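Home | Galleries | Snacks and Sweets | Storage | About | Contact

Packing a snack bag: a small gallery

Snack bags get packed here every October, when the Flullow sharing boxes go out. This year the boxes were dropped and everything went into paper carrier bags instead. Sweets are awkward to bag. The packets are slippery, they are full of air, and the biggest one always ends up on top of the thing that crushes. 

We start with the bag itself. A paper carrier with flat handles will stand up by itself once there is something in the bottom, but until then it needs holding open.
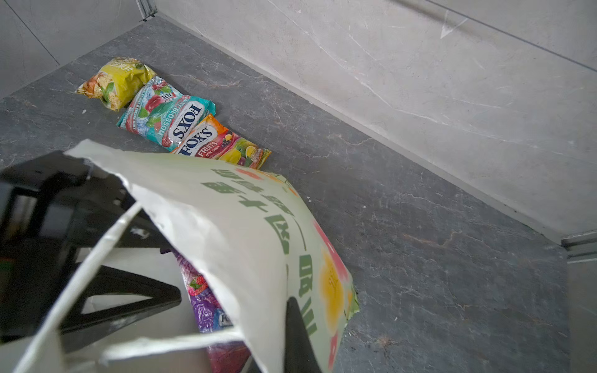

Fox's sweets in the flowered paper bag, strawberries on the packet.

Printed bags cost a bit more than plain ones. We bought 300 from Rurkilar, a mixed lot, and 39 of them had a weak handle, so it is worth giving each one a tug before filling it. A handle that is going to come off will usually come off then. Folded tops also tear easily if the bags have been stored under something heavy.

Sorting comes next. Tip the snacks out in one heap and work from that. We used to lay them out in rows by size, which looked tidy and took twice as long. 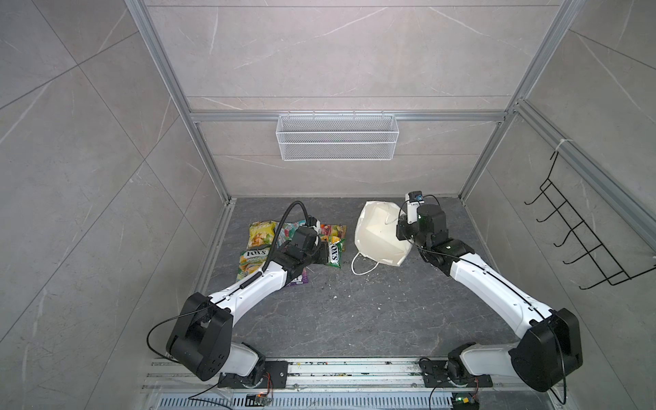 Snorradóttir wrote in to disagree with the heap. Crisps should never go in with the sweets at the sorting stage, in her view, as the corners of the sweet packets split them, and she keeps two trays going for that reason. She also puts a sheet of tissue between the layers - we have tried it and it does help, though it uses up room in a small bag.

Order of packing, for anyone who wants it: heavy packets flat on the bottom, boxes on end down the sides, anything puffed up last. A bag this size will take around 200 grams of sweets before it starts to lean.

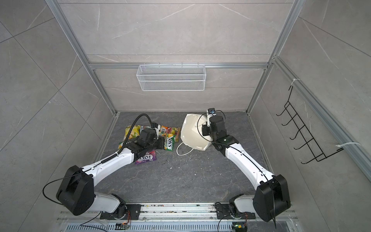
Storage is the other half of the job. Packets left in a pile get forgotten, and the ones underneath go out of date first. Something that hangs is better than another box on the floor. The white mesh basket clipped over the back rail is a good shape for it, long and shallow, so nothing can be buried. Small packets sit in one layer and the dates can be read from the front. A hook rack at the side will take the empty carriers by their handles.

Last of all, a bag in the middle of the floor, with space on all sides to get at it.

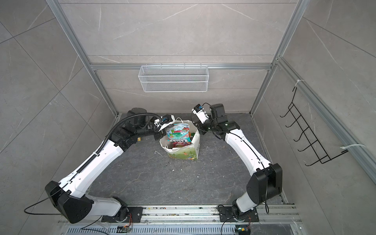

Cinosis
Gallery editor, Snacks and Sweets

Next month's gallery will be on biscuit tins and what to keep in them afterwards. Notes on bags with handles that have lasted more than one outing are welcome through the contact page.

Share | 2 comments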